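Skurari - simulated tabletop cell

Maintained by Joaquín Vergara. Part of the Preltia set.

Skurari is the scene we use for the bowl and pad task. The cell has a white table, a robot fixed at the back edge and a room with a plank floor. The loose parts are a wooden bowl, a small red object that starts inside it, a green pad and a yellow card with a watermelon slice printed on it.

Setup

Load the cell file first, then the gripper file. If you load them the other way round the fingers take the default friction and the bowl slips. Set the solver to 400 steps per second. Values under that let the fingers sink into the bowl rim.

Gripper at the bowl, in two renders from the same cell:

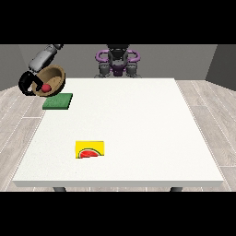
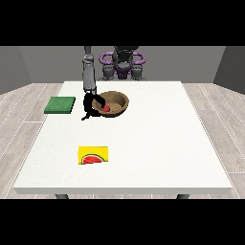 Upkeep

The wrist offset drifts when the arm file is re-exported. Run the offset check after every export - it takes 14 seconds - and compare the result with the Lucero baseline. If they differ, copy the old joint limits back in by hand.

The regression job runs on Friday and covers 17 start poses. Logs go in the runs folder and are trimmed at 3000 lines.

Known faults

- Rillero builds ignore the pad height and use zero.
- Resetting with the gripper closed leaves the bowl stuck to the fingers. Open it, then reset.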